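Category: Fleet & Workshop > Inspection Forms

Pre-Delivery Inspection: Flerness Compact, Automated Manual Variants
Moltport Service Center
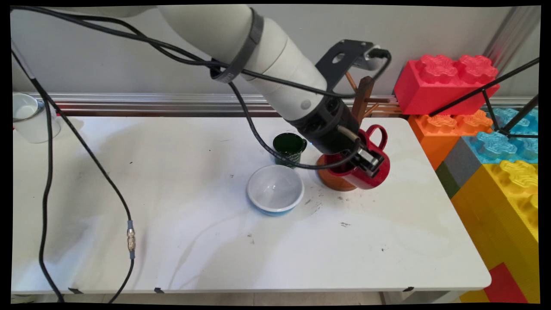

1. Documents and identification
[x] Chassis number matches the sales order
[x] Warranty booklet and spare key present
[ ] Registration packet complete
Comment: Insurance certificate missing. The sales desk has been asked to supply it before handover.

2. Transmission
[x] Engine starts only in neutral with the brake pedal pressed
[x] Gear display agrees with lever position
[x] Creep function engages smoothly on level ground
[ ] Hill hold operates on the test ramp
Comment: Vehicle rolled back slightly on the first attempt. Clutch learning procedure carried out; repeat the ramp test after a drive of 15 miles.

3. Tires and brakes
[x] Cold pressure set to 33 psi, all four wheels
[x] Wheel bolts tightened to specification
[x] Parking brake holds on incline
Comment: Transport pressure had not been reduced on arrival. Corrected on all wheels. Spare not yet checked.

4. Cabin and seating
[x] Seat belts latch and retract, all rows
[x] Third-row seats lock when installed
[ ] Air conditioning reaches all vents
Comment: Weak flow at the second-row left vent. Trovarari parts request no. 40 opened for the duct clip.

5. Exterior
[x] Lamps and indicators
[x] Door gaps and paint
Comment: Light mark on rear bumper, polished out. No further action.

Result: HOLD. Items 1, 2 and 4 must be closed before release.

Inspected by: Mirta Zapata
Reviewed by: Aileen Estrella
Date: 2026-05-15

Moltport Service Center, Bay 22 | Contact the service desk | Back to top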